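Home News Features Opinion Subscribe
Search this site Go

Drolell says its four-day week costs nothing. I'd like to see the math. The firm cut Fridays last October, and 552 of its staff answered a survey saying they felt more rested. Well, sure. So would I.
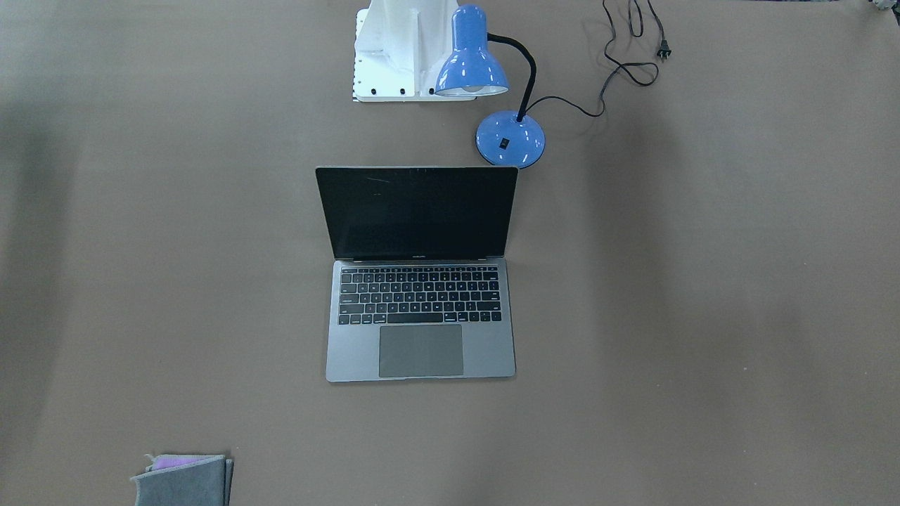 A laptop, screen dark.

What the survey left out is where the work went. Rania Alaoui, a billing clerk, told me her Thursdays now run past eight. "I get the day off," she said, "and I pay for it all week."
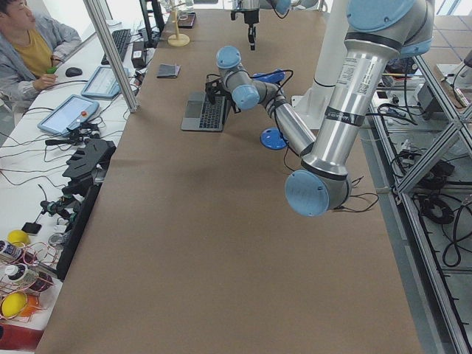

Her boss, Driss Nasr, calls that an adjustment period. It has lasted three quarters. Skerel, a rival with 1156 workers, tried the same plan and dropped it -- quietly, with no press release.
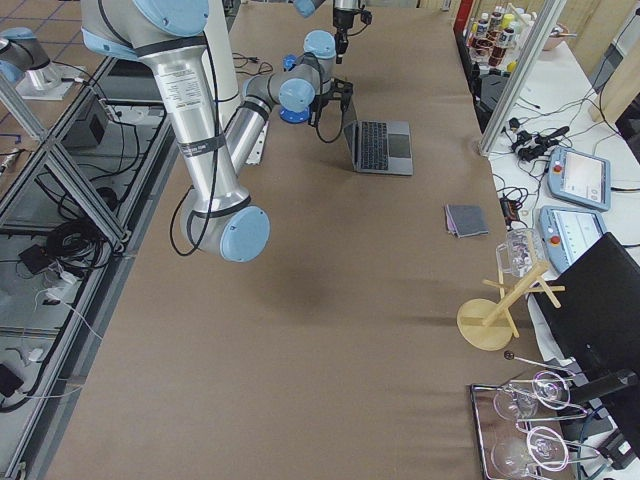
An open laptop on a long, paper-covered worktable.

Nasr promises fresh numbers soon. I asked who would be collecting them, and he said his own office.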